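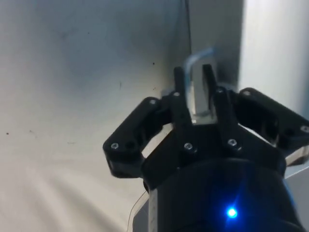 Come help us write the rules for small robot arms (paid, part-time)

Clultska is looking for people to join the Kanton working group, and I'm the one who gets to read your emails, so hi! We're putting together a good-practice guide for small shops, labs and classrooms that use robot arms on tabletops. Not the big caged machines you find in car plants. There's plenty written for those already. Our readers have an arm, a table, one or two people and not much time to read.

The draft has 113 rules in it right now. I think that's too many. Some of them say the same thing twice, a few contradict each other, and at least one (rule 17, I wrote it, sorry) is so vague that three people read it three different ways. That's where you come in.

What you'd be doing

You'd read the draft a section at a time, try the rules out at a real bench, and write down where you got stuck. Then we all get on a call and argue about it in a friendly way. You don't have to be an engineer! We'd love technicians, shop teachers, lab assistants, safety folks, and people who've just spent a lot of hours next to one of these arms and have opinions.

The sections open for review are the ones on clear space, cables, table coverings and stopping the arm before you reach in. The clear space section needs the most work. It's easy to write "keep tall objects away from the arm" and a lot harder to say how far, or what to do when the tall object is the thing you're working with. 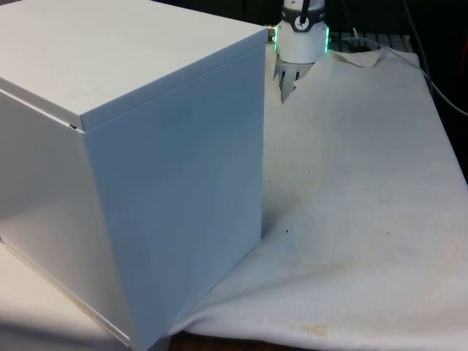 Gripper over the cloth, with a white cabinet close by. Clear space, section 2.

Table coverings is my favorite, and also the one that gets the most eye rolls. Do you tape a cloth down? Clip it? Is a wrinkle okay, and how big a wrinkle? I've got a whole folder of comments on this and I would really like somebody else to look at it — please.

Then there's the part on drawers, doors and lids. Right now the draft says the fingers should come in slowly and stop short of a handle before closing on it. Fine, but how slow, and how do you check it without fancy equipment? Bring ideas.
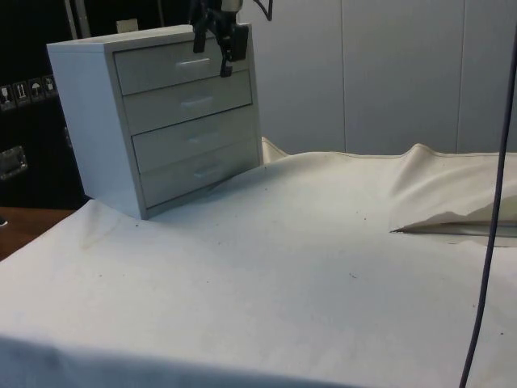
Gripper lowered at the front of a four-drawer chest. See the section on drawers, doors and lids.

The practical stuff

The work runs through July, mostly from home, with bench days at our Viklund site. You'll get a flat fee of $1,000 when your review is done, and we cover travel for the bench days. Plan on about four hours a week. Everyone who finishes gets their name in the published guide, unless you'd rather stay out of it.

You do need to be 18 or older and comfortable writing plain English. Before your first bench day you'll go through our safety briefing, even if you've done ten of them somewhere else. If you sell robot arms or grippers for a living, tell us up front. You can still apply, we just need to list it.

How to apply

Send me a page or less about the work you've done and one rule you wish everybody followed around a robot arm. Skip the fancy cover letter. Put "Clinolus" in the subject line (that's the name of the guide, for now) so it lands in the right inbox. Applications close Wed 22 December, and I'll write back to everyone, including the people we can't take this time.

Questions are welcome before you apply, just use the contact form on the Clultska site and pick "working groups" from the menu.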